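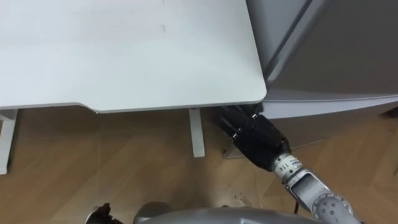

One tester at Navickas told us the first loaf from the Plelia came out better than anything in years of hand kneading, and that the trick was weighing the water. We agree!

## Your first loaf

1. Set the Plelia on a level surface and click the paddle onto its post.
2. Pour in 360 g of cool water, then 2 teaspoons of salt.
3. Add 800 g of bread flour. Yeast goes on top, kept dry.

**Caution:** the pan gets very hot. Use mitts! 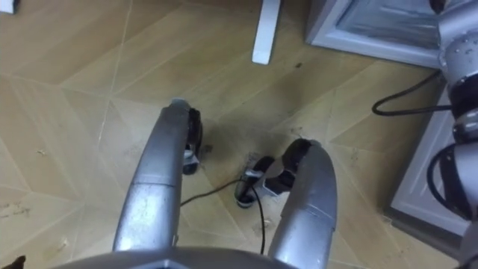

*Fig. 2. Near the floor.*

4. Pick the Matia program (it makes a lovely chewy crust) and press Start.
5. Peek at the dough after ten minutes. Still crumbly? Add water a spoonful at a time, up to 367 g in all for Desen whole-grain flour.
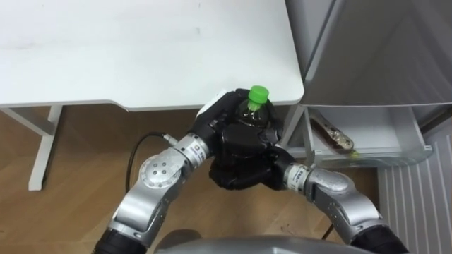
Can I open the lid while it bakes?

Please wait for the beep, as the loaf can sink if the heat escapes.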